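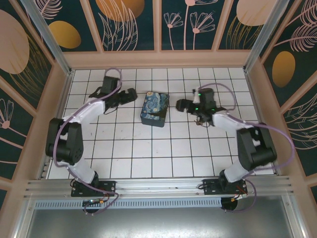
Chapter 5
Symmetry in the Plane

Symmetry is one of the first ideas of geometry that a child meets, and it is also one of the last that a student learns to define with care. In everyday speech we say that a thing is symmetric when its two sides look the same. For a textbook this is too weak. The arm on the right, with its white links and black elbow joint, mirrors the arm on the left, so we may imagine a vertical line between them and speak of a left half and a right half. But where exactly is this line, and how large a difference may we permit before we stop using the word? Such questions have no answer until we say what a reflection is.

In this chapter we consider a reflection as a rule. The rule takes every point P of the plane and gives a point P', so that the line m, which we call the axis, cuts the segment PP' in the middle and at a right angle. If P lies on the axis, then P' is the same point as P. From this short definition we will prove that a reflection keeps all distances, that it keeps the size of every angle, and that it changes the direction in which we read the corners of a triangle.

The reader should remember from Chapter 2 the construction of the perpendicular bisector. It will be used in almost every proof, and I advise to repeat it with compass and ruler before going on.

Section 5.1 treats one reflection. In Section 5.2 we perform two reflections, one after the other, and we find that the result is a translation when the axes are parallel and a rotation when they cross. Section 5.3 is about figures with more than one axis, and it uses the floor patterns from the town hall in Hiltby, which were drawn for this book by Sigita Uibo.

At the end of the chapter there are 17 exercises. Those with a star need more patience, and they may be left out at a first reading.

5.1 Reflection in a Line

Let m be a line and let P be a point that is not on m. We draw through P the line perpendicular to m, and we call F the point where the two lines meet.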